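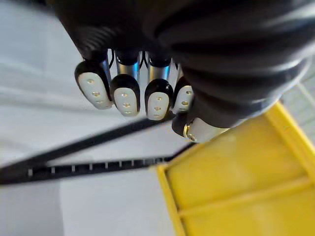
Hjørdis Backlund, on reading a draft of this section, remarked that a glove size is a promise made by somebody who has never met your hands, and that we should stop treating the label as a measurement. We have tried to take the point.

Print this page | E-mail this article

Figure 3. Four fingers and a thumb, with oval fingertip pads.

4.2 Fit, and what wearers do about it

The winter glove issued to outdoor staff at Prostemgate comes in sizes seven to eleven. According to the supplier's chart, these numbers refer to the distance round the palm. Finger length does not appear on the chart at all, although all five digits are expected to go into the glove. A wearer with a broad palm and short fingers is therefore sent home with empty leather at every tip, and one with a narrow palm and long fingers learns to live with a seam pressing under each nail.

We asked 212 wearers to keep a diary through January, noting each occasion on which they took a glove off to finish a job. Of these, 139 returned a diary we could read. One further diary had been through a washing machine and is not included, though its author assured us it was full of insight.

Among the 139, 107 reported removing at least one glove on every working day. The usual causes were small: a zip, a padlock, a wet form, a coin. Only 7 said they had never removed a glove at work, and when we spoke to them later it emerged that 4 had never put one on. We have left them in the totals, as they did answer the question.

Fit at the fingertip mattered more than we had expected and a good deal more than the chart allows. Wearers with spare material beyond the finger described pinching a thing twice, once with the glove and again with the hand. Several had folded the tips back and stitched them. One had used a stapler, and would not recommend it. The thumb drew the most complaints, largely on account of its angle; the pattern seems to assume a thumb that lies politely beside the palm, and most thumbs have other plans.

The Kalance liner, handed out halfway through the month, was meant to help. It made warm hands warmer and tight gloves tighter. Siv Sæther, who read the diaries with us, coded the entries on the liner under "comfort" and then asked for a second heading. The older Rirnen mitten, withdrawn from issue two winters ago, was mentioned fondly by people who also admitted they could not hold a pen in it.

We draw no conclusion here about cold injury, which the diaries were not designed to record. Nor can we say whether a chart with finger lengths would be used if it existed. The present one hangs behind the door of the issuing room, and the door is kept open.

Print this page | E-mail this article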